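Why does my laksa split when I add the coconut milk?

Posted in Soups and Broths by Hakim Mandagi

I've made laksa four times since April and every time it goes grainy near the end, with a layer of orange oil on top and little white curds underneath. It tastes fine but looks poor. I fry the paste until it smells cooked, add chicken stock, bring it up to the boil, then pour in a 400 ml tin of coconut milk and leave it boiling while I do the noodles in another pan. The tin is the Trillel one from the corner shop. I have tried shaking it first and it made no difference. Is it the brand, or am I doing something wrong? I also add the lime juice to the pan before serving, if that matters.

3 replies

Prondham Kitchen

The boiling is most of it. Coconut milk is fat held in water, and a hard boil breaks it apart. Get the stock and paste simmering first, turn the heat down until you only see a bubble now and then, and stir the coconut milk in. Five minutes is plenty. Do the noodles before the milk goes in so that nothing is waiting.

Move the lime to the bowls as well. Acid in the hot pan will curdle it even when the heat is right. The same goes for tamarind if your paste is a sour one — put that in with the stock and let it cook for a while before the milk.

Some orange oil on top is normal for laksa, and it comes from frying the paste. I would leave it. It's the white bits you want to get rid of.

If a pan has already split, take it off the heat and whisk in a spoonful of cornflour mixed with cold water, then warm it through gently. It won't be perfect but it will look better.

krishnan_h

just use the thicker tins. never had it split in years and I boil mine

Lulleck

I agree with Prondham Kitchen about the heat, but read the label too. Tins vary a lot. Some are mostly water with a stabiliser added, and those hold together under almost anything, so that could be why krishnan_h gets away with boiling. A tin with only coconut and water in it will split sooner. That doesn't make it a worse tin. I prefer the taste, but you have to be gentle with it.

I keep back a third of the milk and add it once the pan is off the heat. It gives a paler, smoother soup. For four people I use two tins and a litre of stock, with the paste fried in two tablespoons of oil. Bean sprouts, prawns and egg go in the bowls, and the broth is ladled over last.

Stock matters less than people say, though a very salty cube will take over. Taste before you add any fish sauce.

If you freeze leftovers, freeze the broth before the coconut milk goes in. Frozen with the milk it nearly always comes back grainy, and then you are back where you started.
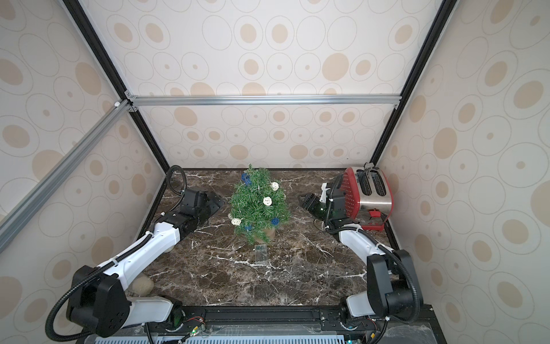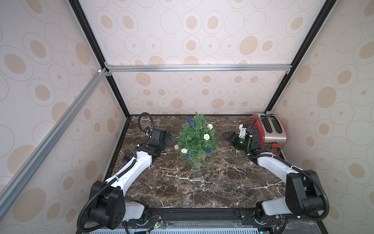

The marble-patterned tabletop, and the small tree with blue and off-white ornaments in the second photo.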